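Starnus finger kit, the crosshatch pads, five months in. Writing this between shifts so excuse the typing.

Short version: buy the fingers, be fussy about the mounting screws, throw out the printed instructions. Four out of five from me. Long version follows.

## What it's on

One small arm, one bench, one job. Picks little dark cylinders off a light grey bench top and puts them in a tray. Camera at the wrist looking down past the fingers. Cell was set up by Joscha Janssen before I got here, I look after it now with Iveta Matoušek on the other shift. Ran on flat rubber-faced fingers before this. They were fine till they glazed, and they glazed a lot. Iveta was wiping them with alcohol twice a shift and swearing at them in between.

Paid 487 for the set from Durrani, fingers plus pads plus a bag of hardware. Spare pads are 69 a pair. That's steep for a textured bit of rubbery stuff, no way round it.

## Fitting

Took me a morning. Should of been an hour.

- Old fingers off, easy. Two screws a side.
- New ones on, not easy. Locating pins on ours were a hair tight in the carriage. I did NOT hammer them. Jairo Nina on nights wanted to hammer them. Cleaned up the holes with a reamer by hand and they slid in.
- Screws supplied are too long for our carriage by a thread or so. They bottom out and feel tight before the finger is clamped. This is the big one. If your finger rocks after you've torqued it up, check this first. I swapped in shorter ones from the drawer.
- Threadlocker, the blue stuff, small drop. Instructions don't mention it at all.

Then the tool centre point. New fingers are longer than the old so everything taught before is wrong. Obviously. Did I drive it at the bench at half speed the first time anyway, yes. Stopped it in time. Set the new TCP off the tips, then re-taught the approach, the pick and the tray drop, in that order, with speed pulled right down.

Next the wrist camera. You want both tips in view when they're open, and the part between them, with enough bench around it to tell where you are. Ours needed a nudge back on the bracket. Do the camera after the fingers are torqued, never before, or you'll be doing it again like I did.

Fingers wide open over a part, grip faces turned in, is how I check it at the start of a run. Both tips should sit at about the same height in the picture. If one's higher, something's moved.

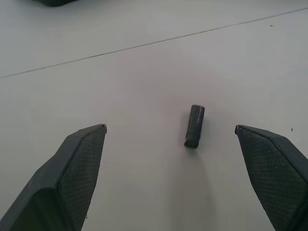
Do you need to recalibrate the camera every time you change the pads?

Only if the finger itself comes off. Pads alone swap without touching the screws, so a check against a known part is enough, and if the pick lands where it should then leave it be.

## Pads

The good bit. Diamond pattern is fine enough that small parts don't sit in the grooves. Grip is a good step up on the flat rubber. I dropped the closing force by a fair bit and still had no slips on a normal day, and less force means fewer witness marks, which the people down the line had been moaning about since well before my time.

Round parts lying down are where I expected trouble. Old fingers used to squirt them out if the pick was slightly off centre. These mostly let the part roll a touch and then hold it. Parts lying at a bit of an angle get straightened on the close as long as the tilt is small. Big tilt, rotate the wrist first, don't ask the fingers to do it.

Wear: first pair of pads did 2938 picks before I saw a shiny patch low down on one side. Turned out my centring was off so one finger was landing first every time and dragging the part over to the other. Fixed the TCP, put on a second pair, still going and past that number by a long way. So if you're getting uneven wear don't blame the pads.

Cleaning is the weak spot. The pattern holds dust. A wipe doesn't do it, the cloth just skates over the top. Soft toothbrush, dry, then a lint free cloth with a little alcohol. Let it dry before you close on anything. We do it at shift change and it takes a couple of minutes.

## Body of the finger

Plastic, dark grey, bevelled down the outside edge. Bevel is handy, it clears the neighbours when parts are close together. Tips come to a narrow edge so you can get right down to the bench. Also means they'll cop it if you get your Z wrong. I've nicked one. Dressed it with a fine file and it's been alright.

Stiffness ok for light stuff. I wouldn't hang anything heavy off them. Zubaida Bukhari runs a bigger cell at the Flotus end of the building and tried a set, sent them back, too much flex for her parts. Fair enough, wrong tool for that job.

Dark fingers over a pale bench are easy for the vision to find. Dark part next to a dark finger is not so easy. When the jaws close in, our part finder used to lose the edge of the part and grab the edge of the finger. Fix is to take your shot with the jaws fully open and mask out both fingers. Draw the mask a bit generous. Diffuse light helps too, we had a hard spot lamp in there once and the shadows were counted as parts.

## Looking after it

What I do now, for anyone who has just bought a set:

1. Start of shift, jaws open, look at both tips on the camera.
2. Waggle each finger by hand, arm stopped and locked out. Any rock, stop and re-torque.
3. Brush pads.
4. Wipe bench. Specks fool the camera more than you'd think.
5. One slow pick, one slow place, then up to speed.

Weekly I check the bracket screw on the camera. It's the one that wanders. Monthly, pads off and a look at the glue face behind them.

## Support

Mixed. Emailed Durrani about the long screws in May, got a reply from Janka Vondráček the same afternoon, polite, knew the product, posted out a bag of short ones for nothing. Great. Asked about a proper drawing with the tip offset on it, still waiting. I measured it myself in the end. Measure yours too, my left and right differed by a smidge and I doubt I'm special.

The printed sheet is for an older version with different pins. Bin it.

## Versus the Miment set

Had a loan of the Miment fingers for nearly 5 weeks. Metal, stiffer, nicer finish, smooth pads. Better if you crash a lot, worse grip on round parts, and they weigh more so I had to redo the payload setting and slow the arm a little. For our bench I'd take the Starnus. For Zubaida's cell, the Miment, and that's what she went with.

## Score

Grip 5. Fitting 2, would be 4 with the right screws in the bag. Wear 4. Paperwork 1. Price, ouch.

Will order again, with two spare pairs of pads this time so the postage only stings once. Edit: Iveta says to add that the pads have a front and a back and they look the same in bad light. Mark the backs with a paint pen before you fit them.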